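March 9, 2023

What a day for the sourdough! I'm writing this at the kitchen end of the sofa with flour in my eyebrows, and I don't care, I want to get it all down before I forget the timings.

The Rullimero starter finally did what everyone at the bakery course said it would. I fed it at 10 last night with the dark rye, put the jar on top of the fridge and went to bed expecting the usual sulky puddle. When I came down at six it had pushed the lid up and was halfway down the side of the jar. I stood there in my socks and cheered. Then I had to clean the top of the fridge, which hadn't been done since September and was a bit of an education.

So: two loaves. One in the round basket and one in the old tin from Mum, the one with the dent in the corner. I used the Grunden flour for both, 450 grams each, and a bit more water than last time because the dough felt tight when I first mixed it. I may have overdone the water. By the third fold it was spreading across the worktop like a pancake and I had to keep scooping it back in with the scraper, laughing, with my sleeves stuck to my elbows. But it came together! By the fourth fold it had that lovely wobble, and big slow bubbles just under the skin.

The hand washing, though. I must have been up at the sink 9 times before lunch. Wet dough sets like cement between the fingers, and I've learned the hard way that hot water only makes it worse. Cold first, rub it all off, then soap, then something rich afterwards or my knuckles split. I do get fussy about my bottles (Cempaka calls it the chemist's shop) and I love having a proper tray for them. 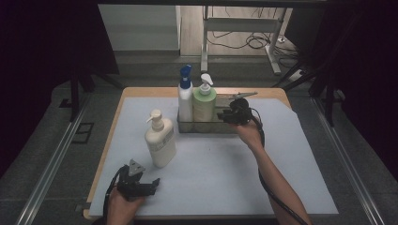

Pumps, and a tray to stand them in.

I do think a pump is the only sensible thing for a baker. You can work it with your wrist or your elbow when your hands are past saving. We had bar soap at Letholm all through my first course, and by the end of each session it looked like something you'd dug up in a field.

Cempaka Nasution came by at eleven with a bag of seeds and a great deal of news. She has been offered the Saturday pitch at Rocha market, the corner one next to the cheese people, and she wants me to go in with her! I said yes before she'd finished the sentence. Then I sat down and thought about it and said yes again, more quietly. It would mean 2 batches on the Friday night and another before dawn, and I've only got the one oven, and the one oven leans. She has a plan for that. She says we could prove everything overnight in her garage, where it's cold enough at this time of year to keep butter, and bake in relays between her house and mine. I can see us now, driving up and down the hill at four in the morning with the back seats full of dough and tea towels. I can't wait.

We spent an hour on what to sell. She's keen on seeded rolls, a plain white tin for the people who only want toast, and the cardamom buns, obviously. I'd like one dark loaf that changes with the season -- walnut now, then something with wild garlic if we can find enough down by the river, then maybe cherries. She wrote it all on the back of an envelope and then took the envelope home with her, so I hope she can read her own writing. We never got as far as prices. I'm hopeless at prices. I always want to give it away to whoever looks cold.

Clearing up afterwards took nearly as long as the baking. 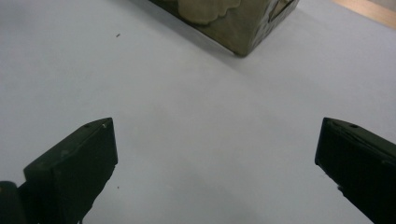

Then came the part I'd been waiting for. The round one went in first, into the heavy pot with the lid on, and I made myself leave it alone for the full twenty-five minutes. I read the same page of my library book four times. When I lifted the lid it had sprung right up, with a great curling ear along the cut and little blisters all over the crust. I made a noise that brought next door's cat to the window. The tin loaf was less of a looker, a bit pale on one side where the oven leans, but it sang as it cooled! It really does crackle, you have to put your ear close and keep the radio off.

I turned the oven down to 190 after that and used the last of the heat for a tray of the buns, a trial run for Rocha. Too much cardamom, I think. Or too little sugar. They tasted a touch like a nice candle. I ate three to be certain and I'm still not certain. Next time I'll grind the seeds fresh and leave the dough in the cold for the night, as Cempaka does with hers, and see if that rounds it all off.

I was supposed to wait until the loaf was cold before cutting it. I waited forty minutes and had it with salted butter, standing up. The middle was a shade gummy, entirely my own fault, and there were holes big enough to lose the butter down, and it was the best thing I've made in this kitchen. I took the heel end round to next door (cat included in the visit) and came back with a jar of damson jam, a very good rate of exchange.

Things for tomorrow: feed the starter, and in a bigger jar this time. Ring Letholm and ask if they still sell off their old proving baskets. Wedge something under the front left foot of the oven. More rye. More tea towels too, I've got every one I own soaking in the bucket.

My arms ache all the way up and I keep smelling toast. Bed, as soon as I've had one more slice with the jam.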